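The Little Plantain by My Back Step

I have been meaning to write about plantain for a long while now, and I don't mean the kind you fry. I mean the flat, leathery, stepped-on weed that grows in the cracks of every driveway from here to the far side of Brendbridge, and which I spent most of my childhood pulling apart without ever learning its name. My grandmother called it "that stuff." She called a lot of plants that stuff, so it wasn't much help.

The one I have by the back step is broadleaf plantain, Plantago major if you like the Latin. It makes a rosette, meaning all the leaves come up from one spot and lie close to the ground like the petals of a very dull flower. The leaves are oval and a bit wavy at the edges, with strong veins that run the long way from the stalk up to the tip. If you tear one slowly, the veins hang out of the torn end like strings. We used to pull leaves in half as kids and see who got the most strings, and I still do it when I'm waiting for the kettle.

I didn't start paying proper attention until we moved to Flindside, where the soil behind the house had been driven over for years and was packed as hard as a plate. Grass wouldn't take. Clover came up in two sad patches and quit. The plantain, though, was perfectly happy! It likes hard ground, or at least it puts up with it better than its neighbors do, and by the end of our first summer there was a whole green path of it from the step to the shed, right where we walked the most.
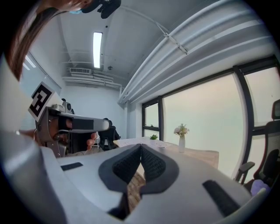 Telling it from its cousin

There's a second plantain around here, the narrow one, which people call ribwort or buckhorn or English plantain depending on who taught them. The leaves are long and thin, more like a lance, and they stand up a good deal straighter if the grass around them is tall. The flower heads are different too. Broadleaf sends up a long greenish spike like a rat's tail, covered most of the way down. Ribwort has a bare, wiry stalk with a short brown knob on top, and when it blooms there's a ring of pale little anthers around the knob that looks like a hula hoop somebody stopped halfway. I think it is one of the prettiest things in a rough lawn, and I have mowed around it more than once.

I got the two mixed up for a whole season (I was looking at young plants, and the young ones can be tricky) and wrote the wrong name on 4 seed envelopes. I found them again last December at the bottom of the drawer and had to open each one to see what was inside. Broadleaf seeds are tiny and angular, like coarse pepper. Ribwort seeds are larger, shaped a bit like a boat with a groove down one side. Once you've seen them next to each other you won't need the envelope.

Both kinds of seed go slimy when they get wet, by the way. Put a pinch in a saucer with a few drops of water and leave it for a bit, and each seed grows a clear jelly coat. It sticks to shoes and paws and tires, and I suppose that's how so much of it got to my back step in the first place.

Counting one spike

I got curious one evening and stripped a single ripe broadleaf spike over a baking sheet. It took me far longer than I'd planned and supper was late, but I came up with 824 seeds, and that was after dropping a few on the floor. One spike! The plant had several more. I sowed 49 of them in an old egg tray filled with dirt from the yard, barely pressed in and not covered, as they seem to like some light to get going. Then I set the tray on the kitchen sill and tried not to fuss over it.

The seedlings don't look like much at first, just a pair of thin leaves like green eyelashes. The true leaves come along after, and they're spoon-shaped almost from the start, so by then you know what you've got. I kept three in pots and put the rest back out along the fence, where the ground is softer. Those have grown larger leaves and stand up more than the ones on the path, which stay small and pressed down flat. Same parent, same spike. I go out and compare them most mornings with my coffee, and I'm still waiting to see which ones flower first.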